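Tiltcombe Community Learning
Looking After Your Desktop Computer — Notes for Session 6: Storage Drives
Tutor: Elmarie Van Wyk

Welcome back, everyone, and a special hello to those who moved over from Ilango Nair's group. Please don't worry if you missed the memory session, as we'll be starting fresh with a different part of the machine.

A hard drive is where your photos, letters and programs live when the power is off. Most desktop drives are the 3.5-inch size, and in many office machines each one rides in a plastic tray called a caddy. The caddy grips the drive along its sides, so you can slide the pair of them in and out of the bay together. Some have a tab to hold on to, and they come in all sorts of colours.

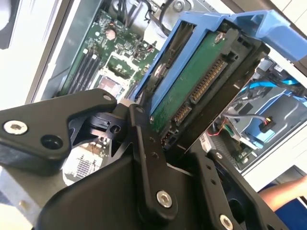 Figure 2. A 3.5-inch drive in its blue caddy, with the open computer behind.

Look at the connector edge and you'll find two SATA connectors with gold pins. The longer one is for power and the shorter one carries the data. They only go on one way round, so if a plug feels stubborn, stop and have another look — please don't push harder!

Before you take a drive out, shut the computer down properly, unplug it at the wall and touch bare metal on the case. Hold the drive by its sides and keep your fingers off the green circuit board underneath.

For next time, please read page 41 of the workbook and bring any questions along, however small they seem.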